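Ticket 415: Abstimmungsrechner zum Autonomiestatut zeigt falsche Mehrheit
Status: gelöst, mit Zähneknirschen
Gemeldet von: Silvana Arruda, Redaktion Regionalpolitik
Bearbeitet von: Jaime Amaral

Fehlerbild: Der Rechner auf der Themenseite »Mehr Rechte für Cunha« meldet, das Regionalparlament habe die Übertragung der Steuerhoheit angenommen. Hat es nicht. Die Vorlage liegt im Ausschuss und fühlt sich dort offenbar wohl. Zwei Fraktionen haben uns bereits geschrieben, eine davon, um sich zu bedanken.

Erster Versuch: Cache geleert, Seite neu veröffentlicht. Mehrheit weiterhin stabil, stabiler jedenfalls als die der Regierung.

Zweiter Versuch: Import aus Ollenar geprüft. Die Sitzverteilung stimmt, es sind 100 Mandate. Allerdings werden die 13 Abgeordneten der Liste Stusik doppelt geführt, einmal als Koalition und einmal als Opposition. Inhaltlich kann man das vertreten, rechnerisch leider nicht. 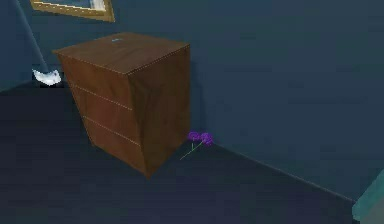
Seite zuletzt geändert: November, 16:40 Uhr, J. Amaral

Dritter Versuch: Dubletten in Ollenar entfernt. Danach zeigte der Rechner gar keine Mehrheit mehr, für nichts, auch nicht für die Tagesordnung. Ursache war das Modul Tretance, das Enthaltungen seit dem letzten Update als Nein wertet. In der Geschäftsordnung von Cunha zählen sie nicht mit. Einstellung »Enthaltung neutral« gesetzt, Neuberechnung gestartet, Dauer 5 Minuten.

Rückmeldung S. Arruda: Zahlen passen jetzt. Im Text steht aber noch »historischer Durchbruch«. Kommt das auch aus dem Modul?

Antwort J. Amaral: Nein, das kommt aus dem Leitartikel. Dafür habe ich keine Schreibrechte — und möchte auch keine.

Rückmeldung S. Arruda: Ist geändert in »möglicher Durchbruch«. Korrekturhinweis steht unter dem Artikel.

Offen: Die Liste Stusik hat angekündigt, die Koalition eventuell zu verlassen. Bis zur schriftlichen Bestätigung bleibt sie in Ollenar als Koalition eingetragen. Bitte nicht von Hand umhängen, auch nicht nach Interviews.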